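Why do we fold shirts?

A shirt from the basket is full of wrinkles. First, put it on a table.

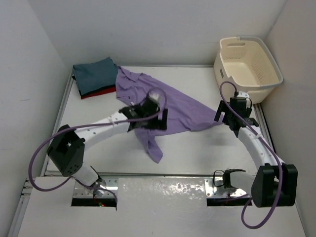

A lavender shirt, still wrinkled.

Now pull the cloth wide. Big folds go away when the shirt lies flat, and it is easy to find the sleeves.

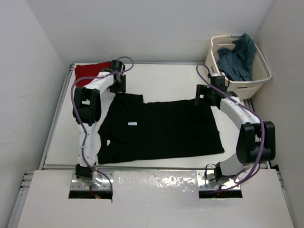

Black cloth, spread out roughly flat.

Fold one side to the middle, then the other side. After this, bring the bottom up to the top. You made only a few folds, and the shirt is much smaller! 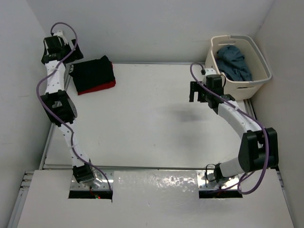
Folded clothes can sit in a pile, one on the other. Press softly with your hand to push out the air. 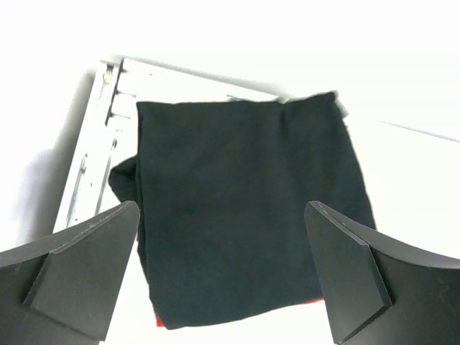
Try it with 2 shirts of your own. Which one is easier to fold?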